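Handout 3: Assessing a hand-held gripper kit for demonstration recording
Sunday, July 6, 2025
By Renata Sepúlveda

1. Purpose

These notes go with the third session of the equipment assessment unit. The kit under review is the Rakent paired hand-held gripper set, offered for recording two-handed manipulation tasks without a robot arm. The operator works with a gripper in each hand, and the recorded motion is later used to train a policy for an arm fitted with matching fingers. Students should have read the session 2 notes on frames of reference and timestamps.

The question for the session is narrow. Given a kit of this type, what should be checked before a department pays for it, and in what order? Price is left out. The quotation from Clirwood covers hire as well as purchase and will be dealt with in session 4.

2. What is on offer

The supplier lists the set as a left and a right unit, spare finger pads, a calibration card and recording software called Tustach. Hire includes one pad change. Purchase includes a longer support period but no pads beyond the first spare set. The software licence is tied to a single workstation in both cases, and moving it requires a request in writing.

Fingers are sold separately under the part name Mabaso. They should be treated as consumables when costs are compared, together with pads and cable ties.

3. Setting up the work area

The work surface should be plain, level and of even tone. A sheet of white board laid over an ordinary table is sufficient. Gloss should be avoided where possible, as reflections make the finger edges harder to find in the recording. Objects with transparent walls are a useful hard case and should be included early in any trial -- a kit that copes only with opaque blocks will be of limited use to us.

Cables need slack at the wrist. Before the first recording, the operator should move both units through the full reach of the task and confirm that neither cable pulls, catches on the table edge or crosses the other hand.

The starting position is the same for every recording: both hands near the front edge of the table, grippers open, jaws pointing inward over the sheet, object out of reach of either finger until the start signal.

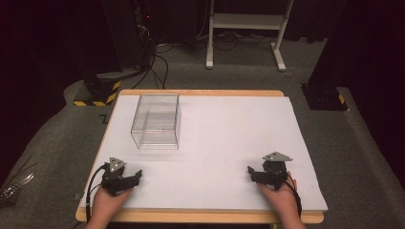 Yamila Zúñiga would put the cables higher on the list of concerns. A wired unit adds a small, steady load to the wrist, and operators correct for it without noticing. Her view is that the correction ends up in the data, and that a trial should include one set of recordings with the cable supported from above and one with it hanging free, compared before any decision on purchase.

The point is accepted and the comparison has been added to the trial sheet as item 2b. It needs no extra equipment.

4. Checks on the hardware

4.1 Opening and closing. Each gripper is opened and closed 50 times at a steady pace. The reported opening width is recorded at both ends of travel. Drift between the first and last cycle should be within the supplier's stated limit. If it is not, the unit is recalibrated once and the check repeated. A second failure ends the trial for that unit.

4.2 Tracking. The unit is placed at a marked point, lifted, moved through a loop and returned. The difference between the starting and final positions is logged. Students should note whether the error grows with the length of the loop or with the number of turns in it, as the causes differ.

4.3 Timing. Both units are tapped on the sheet together. The two contact events should appear at the same time in the log. Any constant offset can be removed afterwards. An offset that varies cannot, and must be reported.

4.4 Finger condition. Fingers and pads are inspected with the gripper open over the bare sheet. Look at the corners, the seam where the pad meets the block, and the fixing holes. Scuffs along an edge are recorded but do not count as a fault. A chip or notch is recorded with its position, and the finger is not used for pinch tasks until it has been checked against the pad line.
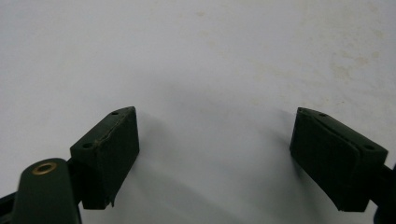

Fig. 2. Fingers open over the bare surface. Note the chipped notch at the bottom of the left finger.

5. Recording load

The supplier's order form gives 1000 recordings per pad set as the service interval and 2000 per finger pair. These should be read as planning values only. Wear depends on the objects handled, and hard edges shorten the interval.

6. For session 4

Complete the trial sheet up to item 4.4. Bring the loop logs in their raw form, with no smoothing applied. Queries about the licence go to Hipólito Leiva.

Recent handouts
Handout 2: Frames of reference and timestamps
Handout 1: Reading a supplier's specification
Trial sheet with item 2b
Notes on finger wear (Josefina Cáceres)

Last updated: January, sections 1 and 2; all other sections as dated above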